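Coil key bands are in, please come get yours

Quick one before the big mailing goes out. The coil wristbands for locker keys came in finally. Orange and purple, the stretchy telephone-cord kind, most with the little metal ring for the key. These replace the old flat lanyards at the Brarkmont pool and the Rowlands gym. Not at Sesden yet, Sesden still has the numbered pins and will keep them until the new lockers are in.

How it works. Orange is for the day lockers, the ones you pay for at the desk and give back when you leave. Purple is for members who rent a locker by the season. Same keys as before, only the band is different. If you have a season locker and your key is still on a lanyard, bring it to the desk and we'll swap it while you wait. Takes a minute. Less if you've already gotten the key off the old clip, those clips are murder on fingernails.

We ordered 100 from Jidell back in March and they came all mixed together in one bag, both colors, so whoever is on the desk between classes has been sorting. Thank you to everybody who sat down and pulled a few apart. They grab onto each other like you would not believe. Best way we found: spread them out flat on a table, don't yank, find the ring first and back it out of whatever coil it's hooked through. Pulling on both ends just stretches the thing and then it never goes quite round again.
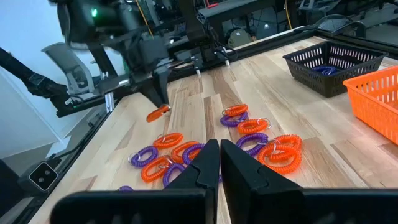

Color matters more than you'd think, by the way. The evening desk was getting day keys and season keys in the same tray and handing out the wrong ones, twice in one week at Rowlands. So orange in the left hook row, purple in the right hook row. Labels are going up. Until then please just look before you hang.

A few things people have asked already.

Can I wear it in the water? Yes. Wrist or ankle, either one. Lap swimmers seem to like the ankle. Water aerobics, wrist please, the ankle ones get kicked off and then we're all looking at the bottom of the deep end for a key.

Will it fit my kid? Probably. Push it up past the elbow if it's loose on the wrist. Very small kids should not be in charge of a key anyway, give it to the grownup.

Can I buy one? Not out of this batch. If there's any left once the season lockers are done we'll put the extras at the desk for $2 each, first come. No holding them for people, sorry, we tried that with the swim caps and it was a mess.

Mine came without a ring. Some don't have one. Tell the desk and they'll put one on, there's a jar of spares next to the stapler. Don't thread the key straight onto the coil, it works its way off, we lost a key like that the first morning.

What happens to the lanyards? They go in the box by the door at Brarkmont. Clean ones will be used for the summer camp name tags. The really gray ones, no. Please don't leave them on the benches.

Lost keys are still $30, that hasn't changed and the band doesn't change it. It's the lock that costs, not the key. If you think you took a key home check your swim bag first, then the car, then the dryer. It's usually the dryer. Heat isn't great for the coils either so do have a look before you run a load.

Washing them. Day bands go in the mesh bag at closing and get rinsed in plain warm water with a drop of dish soap, then hung up, not piled. If you pile them you will be untangling again in the morning and it'll be you doing it. Season people, rinse your own once in a while, sunscreen gets down in between the loops and goes sticky.

Last thing on this. Desk people, when you close out please hang every day band back on the hooks with its key on. Not in the drawer. Not in the tip cup. If a hook is empty at closing, write the locker number on the sheet so the morning person isnt guessing. The sheet is on the clipboard, the clipboard is on its nail, and the pen should be on its string, if the pen is gone again say so and we'll get another.

Season swaps run at both desks through the end of the month, any time we're open. After that the old lanyards won't be accepted for a replacment band, you'll just have to ask nicely. Locker renewal forms are at the desk too, same form as last year, the blue one, fill in both sides.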